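Gistden 48 Parade Frame and Banner Kit

Item 2119
In stock – ships from our Lullport workshop

The Gistden 48 is a carrying frame for large banners, painted panels and light puppets, built for marches, parades and outdoor rallies. It was first made for groups who walk for rivers, forests and clean air, and who needed something that would stand up to a full route and then go back in a closet until next year. It takes fabric banners up to 48 inches tall and can be carried by two people, one at each pole.

The frame is bare when it arrives. You add your own banner, or order a blank one with it.

What comes in the kit

2 upright poles, each in three sections
1 top crossbar, in two sections
1 bottom crossbar, in two sections
4 corner joints
12 reusable cloth ties
2 shoulder slings with hip cups
1 canvas carry bag
Printed setup sheet

Banner, paint and wheels are sold separately.

Materials

The poles are ash. We buy the wood from a sawmill in Citthorpe that cuts from managed woodlots, and the ends that are too short for poles are turned into stakes for our yard sign line. The corner joints are steel with a powder coat. There is no PVC in the kit. The cloth ties, slings and bag are unbleached cotton canvas, sewn in Lullport, and can be washed cold and hung to dry.

The poles are finished with linseed oil. They will darken with handling. If they feel dry or rough after a season, rub in a thin coat of oil with a rag and leave them overnight before packing. Lay the oily rag out flat outdoors until it has dried completely. Do not ball it up or drop it in an indoor trash can.

Setting up

Most pairs can put the frame together in a few minutes on a sidewalk. Lay out both poles first, then join the crossbars, then fit the corners. The corner joints are marked top and bottom. Hand-tighten only. Pliers will strip the wing nuts, and we get a few of these back every September.

Tie the banner on at the top corners, then the bottom corners, then fill in along the edges. Leave a little slack in the cloth. A banner pulled tight as a drum catches more wind and is harder on the person holding it.

Wind

Please read this part. Any solid banner is a sail. For open routes such as bridges and waterfronts we suggest mesh banner cloth, or wind flaps cut in the lower half. Do not carry the frame in gusts over 25 miles per hour. If the wind picks up on the route, lower the frame and carry it flat, at waist height, until you are back in shelter.

The frame is not meant to be anchored and left standing. It has no feet and we do not sell any for it.

Puppets and panels

The top crossbar is drilled at six-inch spacing, so hanging figures can be tied on without tape. Birds, fish and leaves made from cardboard or papier-mâché work well. Keep the total hanging weight under nine pounds, and keep it centered. For heavier figures, look at the Cervantes backpack mount (item 1783), which puts the load on one person's hips and leaves both hands free.

Cardboard goes soft in rain. Two coats of flour paste under the paint will get you through a drizzle, and beeswax polish over dry paint will help a bit more. We don't recommend spray varnish. It makes the piece hard to recycle afterward, and it sheds flakes as it ages.

Blank banners

Undyed cotton, 48 by 96 inches, hemmed, with grommets
Recycled polyester mesh, same size, hemmed, with grommets

Water-based house paint is fine on the cotton. On the mesh, use fabric paint and a foam roller. Letters should be at least eight inches tall to be read from across a street. Paint dark on light where you can – yellow letters on white disappear in full sun.

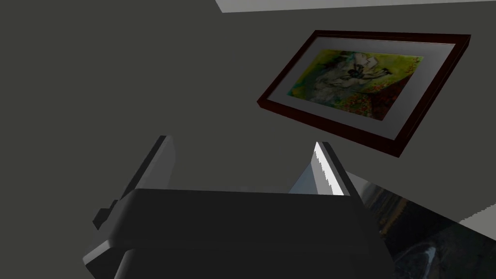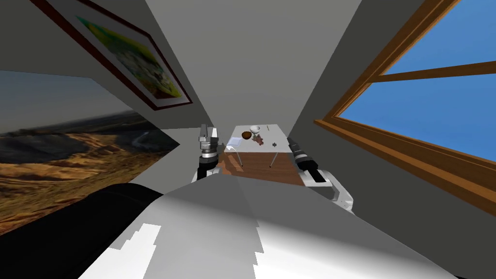

Shipping and packaging

The kit ships in one long cardboard box, with paper padding and paper tape. The longest section is 34 inches, so it can go in the trunk of most cars. We ship by ground only. Orders for spring parades should be in at least three weeks ahead, as this is our busiest time and the ash poles are made in batches.

For group orders of five kits or more, we can ship on a pallet with no inner boxes. Ask for this when you order.

Parts and repair

Every part is sold on its own, and parts from older Gistden frames will fit this one. If a pole section splits, send a photo of the break with your order number. Splits along the grain within the first two years are replaced free. We don't cover poles that have been run over, which happens more than you would think at the end of a route.

Worn-out joints can be mailed back to Lullport. We knock out the pins, recoat the bodies and use them again in loaner kits.

Loaner kits

We keep a small number of frames to lend to schools and neighborhood groups working on cleanups, tree planting or water protection. You pay postage both ways. Bontu Tesfamariam handles the loaner calendar and will need your event date, the place, and the name of one adult who will be responsible for the kit. The next round of requests closes on 17 October 2026.

Returns

Unused kits can be returned within 30 days. Once a banner has been tied on or the poles have been oiled, we treat the kit as used and can offer parts credit only. Blank banners can be returned if they have not been painted or washed.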